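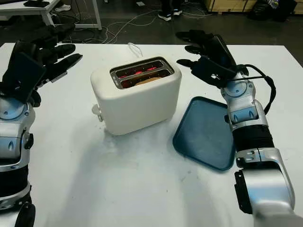 White two-slot on the kitchen table, one slice in the front slot

bretel_lane
Posted 2018-01-04
Our old toaster packed up in December and we replaced it with a plain white two-slot, a Urell. It does the job but I can't get an even slice out of it if I only put one in. One side comes out darker every time. Elements glow on both sides of both slots as far as I can tell. Dial is on 3. Is there a right slot for a single slice?

mossbank62
Look on the top or round the base. Some makes mark one slot for single slices and the thermostat is set up for that one. If yours isn't marked, try the back slot for a week and compare.

cedia
It makes no difference on a cheap toaster. They run off a timer, so the slot doesn't come into it. One side darker usually means the bread is leaning. Thin sliced bread flops over against the guard on one side and that side catches.

mossbank62
Not all of them are on a timer. My last one had a sensor and the second round of toast was always paler than the first.

cedia
Second round paler is what you'd get from a timer with some compensation built in. Either way I'd check the bread first.

bretel_lane
No marking that I can find. Bread is medium sliced, from a packet. The top of the slice pokes out just above the metal so I can grab it, but I suppose it could be leaning lower down.

tumbledown
Take the slice out halfway and turn it round. I've done that for years with every toaster I've owned.

cedia
That works but you shouldn't have to do it with a new one.

safavi_road
Different point, but I'd shorten the flex on that. Yours goes up over the back edge of the table. We had ours like that and the cat got hold of it. There's normally somewhere underneath to wind the spare.

bretel_lane
Will look. The socket is behind the table so it has to go over the back somewhere.

harefield433
What's the blue tray for?

bretel_lane
Toast goes on it to carry through. It used to be two trays but the other one split.

harefield433
Ours goes straight on a rack. Goes soggy on a flat tray if you leave it.

tumbledown
Goes cold on a rack though.

mossbank62
Did you run it empty a few times before using it? The Urell booklet says to, I think on page 2.

bretel_lane
Once, with the window open. It smelled a bit.

Update – tried the back slot this morning with the same bread, same setting. Still darker on one side, but less. Then I tried a thicker slice off a loaf and it came out even on both sides.

cedia
So it was leaning.

mossbank62
Or the back slot is the better one. You changed two things. Try the thick slice in the front.

bretel_lane
Loaf's gone now. I'll get another at the weekend and try it in the front.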